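Reading time: 3 minutes

I'd been promising myself a trip to the Sillham open day for three years running, and this January I finally made it. The bus dropped me at the end of the lane a little before ten, and there was already a line out the door of the old MacPherson building, mostly families, a few students, and one man with a very large thermos who had clearly done this before.

Inside, they hand you a paper map and let you loose. I love that! No fixed tour, no headset, just two floors of workrooms with the doors propped open and people at the benches who are happy to talk. I started on the ground floor with the Timiron room, where they were showing door hinges and latches (there's a wall with 169 of them, all mounted so you can try each one, and yes, I tried far too many). A small girl next to me was working her way along the bottom row with great concentration, and I had to hurry to keep ahead of her.

Upstairs is Bomora, and that was the part I'd come for. The whole room is given over to everyday things you pick up, press, stack and put down again, which sounds dull until you're in there. Tables everywhere, and on them cups, switches, bricks, jar lids, bits of fabric. I could have stayed until they turned the lights off. 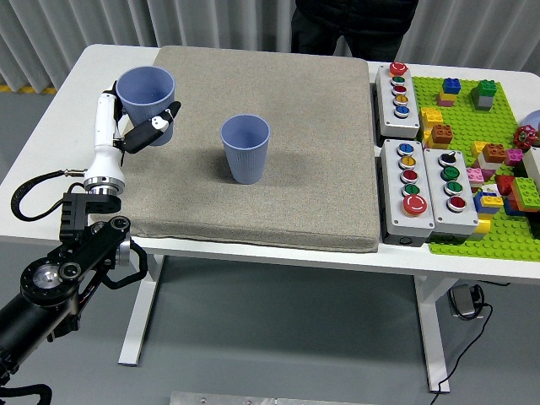
Ribbed blue cups on the thick cushion, with the push-button boxes next to it and a green Lego baseplate beyond.

The cups were my favorite. They're a lovely pale blue with ridges running up the sides, narrower at one end, the sort of thing I'd happily have in my own kitchen. Setting a cup down on something soft is a different job from setting it down on a hard table, and I'd never given it a thought before. I went home and tried it with a mug on the couch, with poor results.

And the buttons! Red, green, yellow, blue, all set in shiny rings, plus a black rotary switch on one of the boxes. I have a real weakness for a chunky button.

Booker Bellamy, who was looking after the room, told me they'd had close to 1,000 visitors the year before and were hoping for more. He also pointed me to the tea counter downstairs, where the ginger cake had nearly gone by noon. I got the second to last slice.

If you're thinking of going next time, take the earlier bus. Parking is tight, the stairs get crowded after lunch, and the upstairs rooms close an hour before the rest. Coats go on the rail by the back door.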